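Small kitchen, no pantry – where does your food go?

tsao_kitchen
Moved into our new apartment in February and it has 6 cabinets total, and one of those is under the sink so it doesn't count. No pantry, no closet near the kitchen. I cook most nights and I bake on top of that, so right now there's flour in the bedroom. I've been looking at wire shelves and plastic baskets to set on a table along the wall. Something like these: 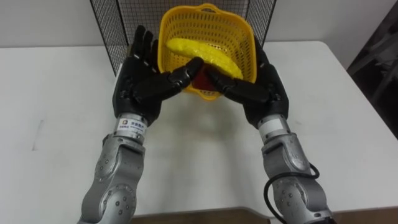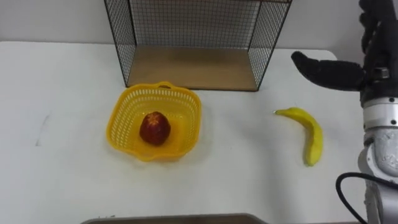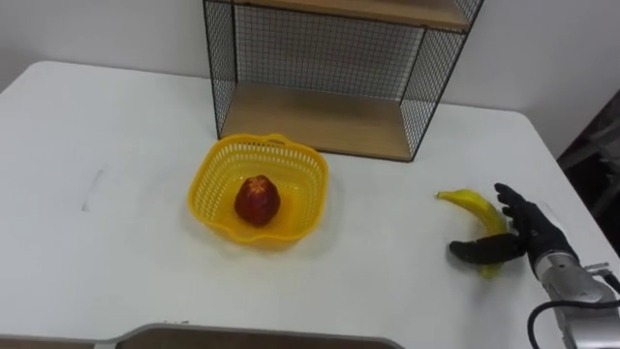 I have 106 inches of wall to work with and my husband wants none of it to look like a garage. What would you do with the dry goods? Jars? Leave everything in bags? We're renting, so I'd like to keep drilling to a minimum.

Jukunlow
Jars, jars, jars! I did mine last year and I will never go back. You can see what's running low without digging, and the bugs can't get in (ask me about the pantry moths of our old place, or please don't). I use the wide mouth kind so a measuring cup fits.

Kwan-ho Choi
I'll disagree a little. I bought 30 matching jars and used maybe a third of them. Rice and flour, sure. But a bag of pasta is gone in two dinners at our house, so pouring it into a jar is just extra dishes. Now I clip the bags and stand them up in a bin. Cost me next to nothing.

druten_mom
With Kwan-ho on this one. Also you lose the cooking directions when you toss the package! I made the mushiest farro of my life that way.

Jukunlow
You cut out the directions and tape them on the back of the jar, it takes a second. And clips pop off. Mine did anyway, whole bag of lentils all over the floor at 7 in the morning.

Sudeck
Before you buy anything, pull it all out and look at the dates. I did that when we moved and threw away so much old stuff that I didn't need the second shelf at all. Four cans of pumpkin – why?

Also keep the flour away from the stove. Heat isn't good for it, whole wheat especially. I put mine in the freezer.

tsao_kitchen
Oh no, the dates. I found a cornstarch that has moved with us three times. OK, I'm going to sort first and then do jars for the baking stuff and clips for the rest. Sudeck, do you let the flour warm up before you bake with it?

Sudeck
For bread yes, I scoop it out and leave it on the counter an hour or so, covered. For pancakes I don't bother.

Kwan-ho Choi
Same here. And get the good clips, the dollar ones are what gave Jukunlow her lentil problem.

Jukunlow
They were NOT dollar clips lol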